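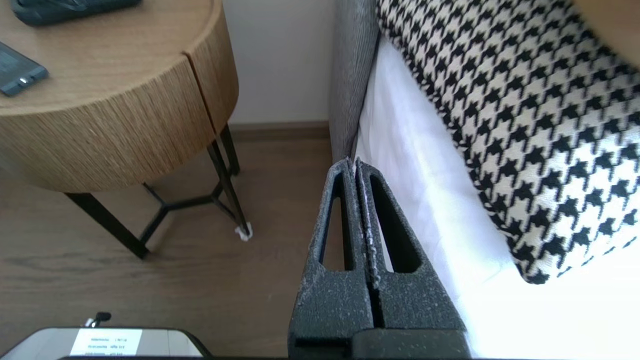
*Bedside table, light oak finish.*

A **remainder** is a new book that a publisher sells off at a low price after regular sales have slowed. Remainders are sold in bulk, by title or by mixed pallet, and are generally not returnable. The term does not cover used books, or hurts, which are store returns with shelf wear.

## Marking

Most remainders carry a remainder mark, usually a line or dot of ink on the top or bottom edge of the page block. The mark keeps a copy from being sent back to the publisher for full credit. Gardening and craft titles are often marked with a felt pen by hand; the distributor Prollix has used a rubber stamp on the bottom edge since December 2011.
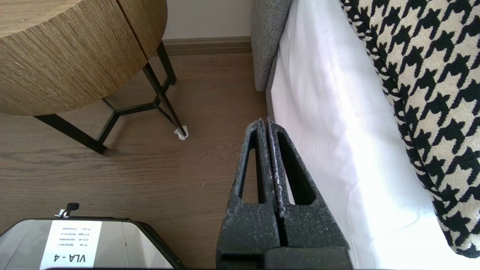
## Pricing

Lots are offered by list or by sealed bid. The Clutmont list, edited by Marlene Engelhardt, sets a minimum order of 40 copies per title. In one sale recorded there, Frimpong released 3000 copies of a handbook on indoor ferns, of which 872 went to a single buyer. Gunther Stüber's trade manual separates full remainders, where the title goes out of print, from partial remainders, where the publisher keeps some stock at list price.

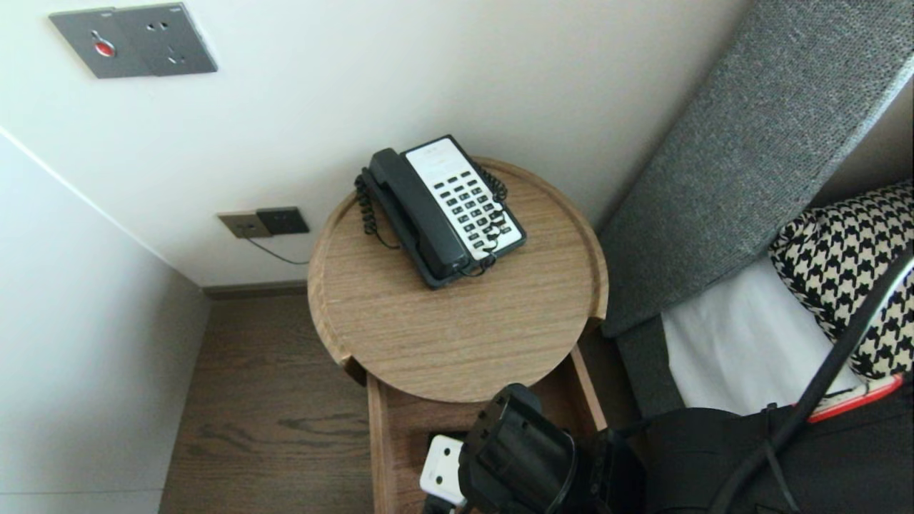 Does a remainder mark lower the value of a book?

Collectors usually pay less for a marked copy. For reading copies the mark has little effect on resale price.

## See also

- Hurt book
- Overstock
- Returns policy (book trade)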